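Looking after the Ponce soft arm: your questions

Does the arm need a special bench?
No! At Drotia we do nearly everything on a wheeled cart, which we can push right up to the desk where the tools are. Anything flat and longer than the arm will do.

How do I change the sleeve?
Let all the air out first and wait 2 minutes. Undo the collar at the base, then ease the old sleeve off a little at a time. It bunches up as you go – fine, just don't tug.

How should I support the curve?
Rest the tube along a curved black channel, with an arc of cardboard under it. Ours is brown card with a frayed outer edge, and the white fabric can stay loose and wrinkled at this stage.

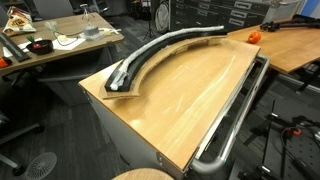
How often should I check for leaks?
Every 45 hours of running. Brush soapy water along the seam and watch for bubbles (oddly good fun). Three small patches is the limit, then fit a new tube.

Can I wash the sleeve?
Yes, by hand in cool water. Dry it flat, well away from heaters.

Where do spares come from?
Our Lalbridge workshop. Ask for sleeve kit 27, which fits the older Irnura base too.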